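Sorting out the play kitchen

The play kitchen stuff had been living in two bags since we moved to Osard in March. Last night after dinner I put it out on the white table to decide what stays. Bimla Mishra from the next building has asked for anything we don't want, so there was some reason to get it done.

The green pieces are my favorites, the big oval colander most of all. The ketchup bottle got a plate to itself.
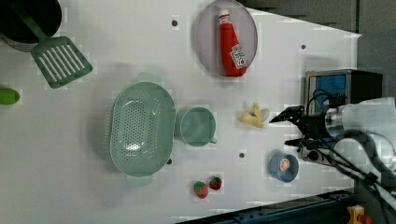

What stays

The colander stays. It's good for carrying the smaller food from room to room, and it fits on the lower shelf of the Virkier unit, which is 63 cm wide. The plate stays too. I paid 50 for a mixed lot that had no plates in it, so I'm not giving one up.

The ketchup was harder. My sister Suryani Tarigan says it's too big next to everything else, and lying down it does take up most of the plate. I'm keeping it anyway.

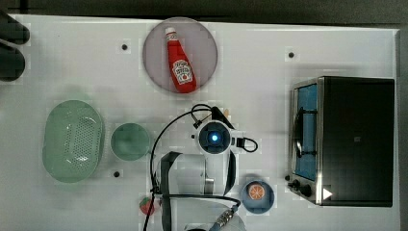

Ketchup on its plate, colander over on the left.

Then there's the banana, a plush one with yellow fabric peel and a pale fruit part sticking out. It's soft, so it goes in with the cloth toys on wash day. I do those on cold in a mesh bag and let them dry flat overnight.

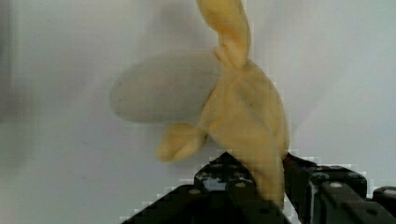 What I haven't decided

The toaster oven takes up more shelf than anything else, and the door faces the wrong way if I put it at the end. It may go on the floor next to the unit. The strawberries can go in any bowl. The orange slice fits in the small blue one, so those two will be stored together.

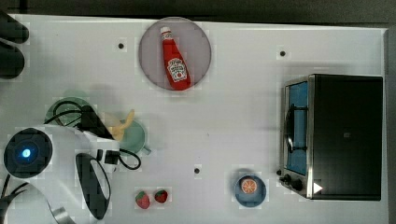
Do you wash the plastic food in the dishwasher?
I do it by hand in the sink with dish soap, then leave it on a towel until morning.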